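Subject: Re: Candadbridge site: textile handling and the sorting bench
Date: March 2019
List: workplace-automation

On the question of what the bench staff do once the line is in:

> We are told at Cleltow that folding and sorting will be automatic
> by July. Our people want to know whether the job is being removed
> or only renamed. Does anyone have figures from a site that has
> already started?

Partial figures, from the Candadbridge laundry. The Jiritz line handles flat work well: sheets, pillowcases, towels of known size. It does not handle mixed soft goods. In the first 31 shifts it passed 2,279 items and rejected 241 to the manual bench, nearly all of them heavy or pleated cloth, or bundles with something else caught in them.

The bench was nine people before the change and is still nine. Four now spend most of the shift working cloth with hand-held grippers, so that the grasps can be recorded and used to set up the next stage. The hand closes, the fabric bunches between the fingers, and the operator decides whether the hold is good enough to lift.
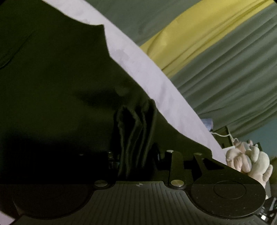 Wrist load is the main complaint. The tool is heavier than a bare hand and the grip is held for longer. We went to 20-minute turns with a change of task between them, and reports of soreness fell. Pay grade is unsettled. The work was graded as folding, but the operators are making judgements that the Takagi controller will later copy — the union has asked for this to be written into the job description, and I think they are right.

For Cleltow: ask now who owns the recordings, and get the reject rate by fabric type. The overall rate hides most of the bench work.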